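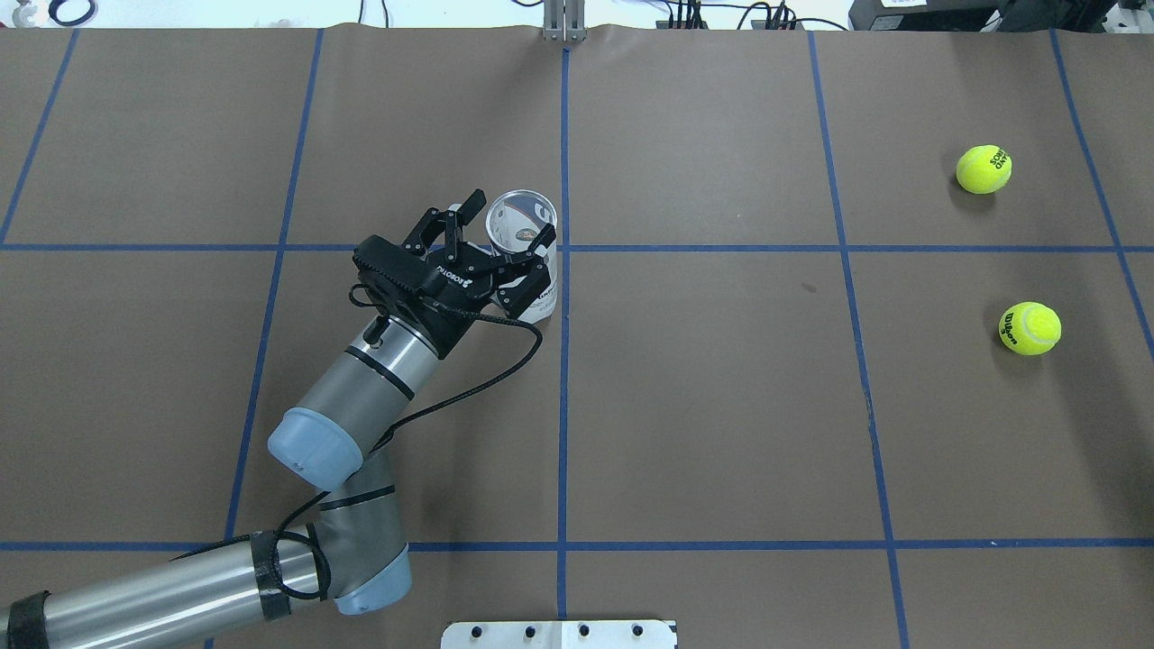
Leaflets and the town permit

Derkdale council wants anyone handing out printed material in the main street to hold a permit. The draft bylaw was posted on February 3, 2022, and goes to a vote in May. I think it should be voted down.

The permit costs $40 and takes three working days to process. You have to name the group you belong to and attach a copy of the leaflet. A person who belongs to no group can't fill in the form as it stands, because the box is marked as required.

Council's reason is litter. After the fight over the Valdebenito quarry last year there was paper all over the steps of the library, and I picked some of it up myself. Dropping paper is already an offence here. The person who drops it can be fined, and the person who handed it over politely has done nothing wrong.

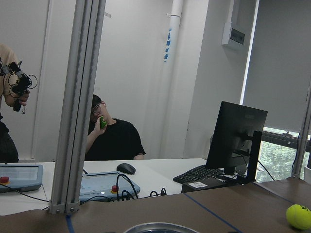

At a desk, with one hand raised to the face.

The quarry leaflets are a good case to think about. The first batch went out two days after the blasting hours were changed. Under the new rules it would have sat in a tray at the office until the comment period was nearly over. Some of what it said was wrong, and the company said so in a leaflet of its own. I read both at the bus stop.

Supporters of the bylaw say people can post online instead. Plenty do. The Prisari neighbourhood page has 2,829 members, and its moderators remove anything they call political. That is their right, as it's their page. The footpath belongs to all of us, and the rules for it ought to be looser.

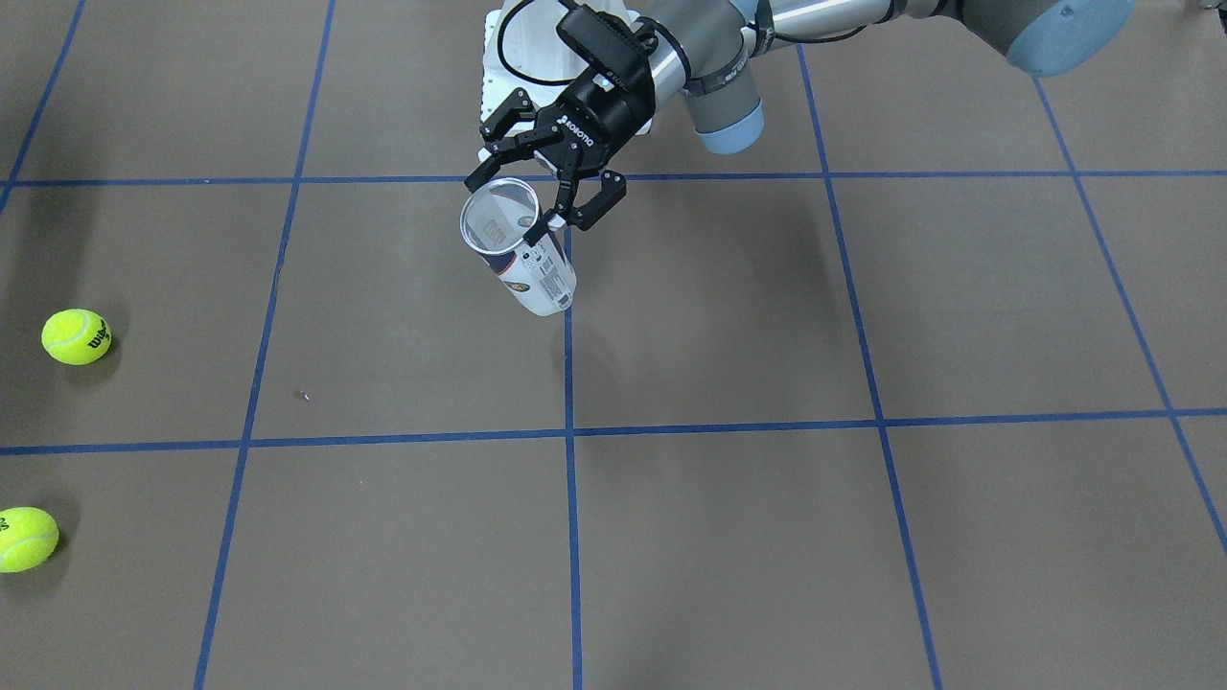 What a fee does

Forty dollars won't trouble a business. The Rolloteo gym will pay it and keep giving out its coupons. A pensioner with a complaint about the bus route will probably stay home. I don't believe council set out to favour one over the other, but the bylaw would do it all the same.

Having to hand in the leaflet first bothers me more than the money. The draft says staff will check it for "suitability" and doesn't define the word. A clerk who wants a quiet week could find most criticism of council unsuitable.
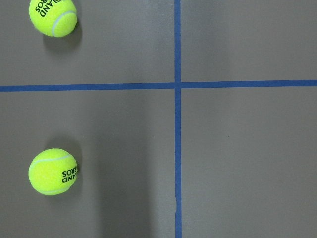 There is also no appeal. If a permit is refused, the applicant may apply again and pay again.

If litter is the worry, put a second bin outside the library and enforce the fine we already have. Keep the doorways and the crossing clear, for leaflets and sandwich boards alike. I would support both of those. Written comments can be left at the front counter until the vote, and no permit is needed to hand one in.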